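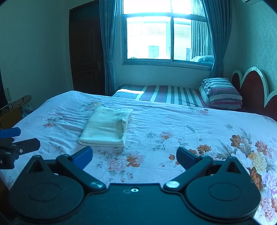 Reading time: 4 minutes

How to prepare guest room work for gripper training, and what it changes for your staff

This guide is for small guest houses and serviced apartments where the housekeeping people will work with hand-held grippers for a part of the shift. I coordinate the rooms at Drolbridge, and we started with this in December. I write the steps as we do them now, which is different from the first plan we received from the supplier.

Before you begin

You need one room that has no arrival on the same day, a charged pair of grippers, and one person from the team who knows the room well. Please do not take the newest colleague. A person who still thinks about where the towels go cannot also think about the tool.

Plan 50 minutes for one session. We tried longer sessions and the wrists became tired, and then the folding was bad.

Step 1. Choose one task

Write the task on the room sheet in one short line, for example "fold bath towel, put on bed." Do not write "make the room ready." This is too big, and every person understands it in another way. Towels are a good first task, because the shape is simple and a mistake can be opened and folded again.

Step 2. Put the room in the normal state

Leave the room how the staff usually find it. The bedspread can have small wrinkles. Spare bedding can stay folded on the second bed if this is its place in your house. In the beginning we made everything very straight before each session, and the supplier, Serkov, told us to stop with this. The automation has to learn the real rooms.

Take away only the personal things of guests and anything with a name on it.

Step 3. Open the curtains

Use daylight when you have it. With the curtains closed, our pale towels looked nearly the same as the pale bed cover in the recordings, and we had to repeat the morning.

Step 4. Do the work slowly

Hold one gripper in each hand. Open the jaws before you come near the cloth, close them on the edge, lift, and fold. Keep the finger pads in front of you so that you see both of them. If the towel slips, do not drop the tool to fix it with the hand. Put the towel down, open the jaws and take the edge again.

When the fold is finished, place the towel flat on the bed and move both grippers back a little before you stop.

Step 5. Write the result

We use the Plunora room list on the tablet. Mark the task as done or not done and add a remark if something was special, such as a thicker towel. A session marked "not done" is not a fault of the person. Say this clearly to your team, more than one time.

What changes for the staff

The session is working time and must be in the schedule. At Drolbridge we have 51 rooms, and two colleagues do gripper sessions on the same shift. Their other rooms are divided before the shift starts. In the first weeks we did not do this, and the colleagues without grippers had to finish late. They were right to complain.

People will ask if the machine takes their job. I cannot promise for the next ten years, so I told them what I know: the present plan is for linen folding and carrying, and no hours are cut for it. Checking the room and speaking with guests stay with us. Put your own answer in writing and hang it near the linen store.

Some colleagues like the work and some do not. Let them change after two sessions if they want.

Common problems

The jaws do not close fully: look for threads between the pads and remove them with the power off.

The towel unfolds when you let go: the last fold was too near to the edge. Fold it again with more cloth under.

Pain in the thumb or wrist: stop the session and write it in the staff book. Rafferty, our equipment service, can adjust the handle.

The next page explains how to clean and charge the grippers after the shift.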